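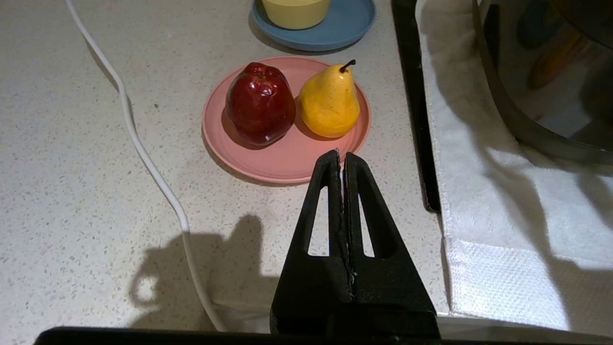 I have been arguing for years that fruit should live on a plate, and I'm going to argue it again, because my sister-in-law gave us another fruit bowl last month and I have had to find it a home on top of the refrigerator. It's a beautiful bowl. It is deep enough to bathe a cat in. And that is exactly my complaint, since anything deep enough to impress guests is deep enough to hide a plum until it gives up. Put a red apple and a yellow pear side by side on a pink plate, on a pale speckled counter, and you see both of them every single time you walk by. There is no bottom layer! You notice the freckles on the pear. You notice the stem. And then, quite often, you eat the pear, and isn't that why you bought it?

I came to this by accident. When we moved to the apartment on Malov Street our kitchen boxes went missing for a week, and all I had unpacked was a short stack of side plates. So the fruit went on a side plate, two pieces at a time, and the rest stayed in the paper bag in the cool cupboard by the back door. By Wednesday the bag was empty. We are not a family that empties bags of fruit. We are a family that finds things. The boxes turned up, the big bowl came out, and within a couple of weeks we were back to finding things, so I put the bowl away and got the side plate out again.

Pears make the case better than anything. A pear picked hard will sit there doing nothing for days, and then it's ready, and then it's past it, and the ready part is cruelly short. You have to press gently next to the stem to know. Who is going to dig through a bowl of apples and oranges every morning to press a pear? But a pear on a plate next to the coffee things gets pressed while the water heats. My neighbor Amparo Guzmán presses ours when she comes in, without asking, and tells me "tomorrow" or "tonight," and she has a much better thumb than I do.

Now, the objections, and I've heard them all. Tõnu Paju, who shares my lunch table at work and owns a three-tier wire stand, says a plate is wasteful of counter space. I measured his stand against my plate in my head for most of an afternoon and I still don't buy it. The stand never moves. It has bread clips in the bottom tier and a tape measure in the top one. A plate you pick up with one hand and carry to the sofa, or slide over when you need to roll out dough, or rinse in the sink in ten seconds when something has leaked. Try that with wire.

The other objection is that round things roll. Some do! Get a plate with a raised rim, even a low one, and an apple will stay where you put it. Oranges are more trouble, and clementines I will concede entirely. If you buy clementines by the crate you may keep a bowl and I won't say a word.

Color matters more than I used to think, too. I had white plates for a long time and they were fine, but a red apple on pink is a small pleasure at 7 in the morning, and a yellow pear on pink is even better, warm on warm. My friend Piyumi Dissanayake swears by dark green for lemons. I've also had good luck with a dusty blue for peaches, in the few weeks of the year when peaches are worth having. None of these have to match. Mine came from a thrift store shelf of odd plates, singles left over from sets, and I'd honestly rather have four odd ones than a full set of anything.

A word for the old-fashioned red apple while I'm here, the dark one with the bumps at one end. People are rude about it, and I've had mealy ones like everybody else. But bought in November from someone who grew it close by, kept cool, and brought out one or two at a time, it can be crisp and sweet, and my kids pick it first on looks alone. I think a lot of its bad name comes from bowls. It sits at the bottom looking perfect for weeks while it goes soft inside.

So the new bowl stays on the refrigerator for now. It's holding the mail and a flashlight, and it's very good at that. The pears go out tonight.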